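June, Tuesday
By Evander MacLeish

We use cookies to keep you signed in and to count page views. Manage preferences or accept all.

Thread on the wrist fault on the Akia arm, as promised to the people who asked on Tuesday. It will be long. Skip to post 9 if you only want the fix.

1/ Background. The arm works on decorated interior panels: pick up a part, carry it to the panel, present it against the surface, release. Loads are tiny. The surface marks easily, so every contact is force-limited and the arm is meant to back off the moment the limit is reached.

2/ The fault. During a release move the wrist kept pressing after the contact limit had been passed. No stop, no alarm. The log shows the commanded force levelling off where it should and the measured force simply going missing.

3/ By missing I mean the reading froze. The last good value was repeated for 300 ms, then live values resumed as though nothing had happened. The controller saw a steady, acceptable number and carried on.

4/ Nobody was inside the fence. The panel took a shallow dent, which Lempi Juntunen found with a torch held flat to the surface. You can't see it face on. She marked it with low-tack tape and wrote it up before I had finished reading the log. Thank you, Lempi.

5/ My first theory was wrong. I blamed the gripper, as it had been swapped the week before. We refitted the old one and had the same freeze within the hour.

6/ Second theory: software. The Fetov driver holds the last value if a packet is late, and there is a setting for how long it may do so. Ours was set to 300. Default is 80. I can find no note of who changed it or why, and the change predates our version control on that machine.

7/ So the driver was doing what it had been told. That explains why we got no alarm. It does not explain why packets were late in the first place. Wrist camera view of a panel job, same arm:
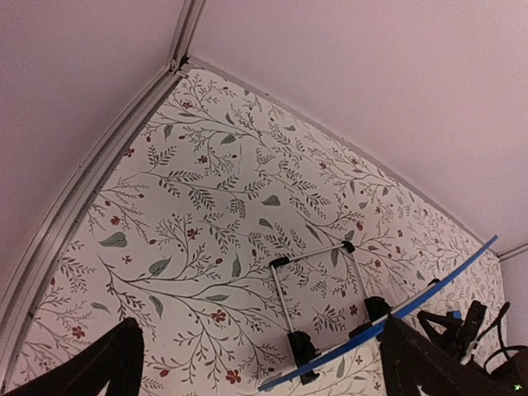 Wrist view, fingers at the panel. Cabling at lower right.

8/ The cabling at the wrist is where we went next. The sensor lead shares a bracket with other cables and has to flex every time the last joint turns. We logged dropped packets against joint angle over 3000 cycles. There were 118 dropouts. All but four fell in the same narrow band near the end of travel, turning clockwise.

9/ The fix, in order:
– new sensor lead, with a longer service loop
– strain relief moved back from the joint, so the bend happens in the cable and not at the connector
– hold time in the driver back to 80
– a stale reading is now a fault, and a fault is a stop

10/ The last item is the one that matters. The first two make the dropout rarer. They don't make it safe. If the lead fails again next year the arm should stop, and someone should have to walk over and look at it.

11/ We tested that by pulling the sensor connector by hand with the arm in slow mode and a foam block in place of the panel. It stopped each time. We then repeated it at working speed with the fence shut, using a relay to break the line. Also stopped each time.

12/ The cost is nuisance stops. The first shift after the change had two. Both were real late packets, traced to a network switch in the cabinet that was also carrying video. Video is now on its own switch and there have been no stops for that reason since.

13/ Someone will ask why the arm's own collision detection didn't catch it. It watches motor current, and its threshold is set for protecting the arm and anyone near it. A slow press into a soft panel sits well under that. It was never going to save the wallpaper.

14/ Someone else will ask why we didn't see this in acceptance testing. The acceptance routine turns the wrist anticlockwise only. I wrote the routine. It now does both directions, to the end of travel, with the dropout counter shown on the screen where the operator can see it.

15/ If you run the same driver, go and look at your hold time today. It is in the sensor config, not the motion config, and it does not appear on the summary page. Check the file on the controller itself. Our backup copy said 80 the entire time, which cost us most of a morning.

16/ Also check what your code does with a repeated value. A real force sensor is never perfectly still. Several identical readings in a row, down to the last digit, should be treated as suspect even if the timestamps look fine. We have added that check as well.

17/ Reply to the Dunbar people: yes, I know your cell uses the same bracket. I'd move the strain relief before you do anything else. It took us twenty minutes with the arm locked off. Turn the joint slowly by hand afterwards, both ways, and watch the connector while you do it. If the connector moves at all, the clamp is in the wrong place.

18/ Reply to a question about the old lead: we sectioned it. Two strands of the shield had broken through and one signal conductor was cracked under intact insulation. It passed a continuity check when straight. It failed when bent clockwise. Straight-line continuity checks on flexing cables are not worth much and I have stopped accepting them.

19/ Reply to another: no, I'm not posting the full log. It has job details in it that belong to the customer. I can share the dropout plot and the stale-value check with anyone who messages me.

20/ The write-up has gone to the other cells at the Stultetby site, with the bracket drawing attached. Lempi is checking their hold times this week. One more is set to 300, so ours was not a one-off, and that arm is locked out until it has been changed and tested.

21/ Still open: who set it to 300, and whether the supplier's install sheet is the source. I've asked for the sheet. Will add to this thread when it arrives.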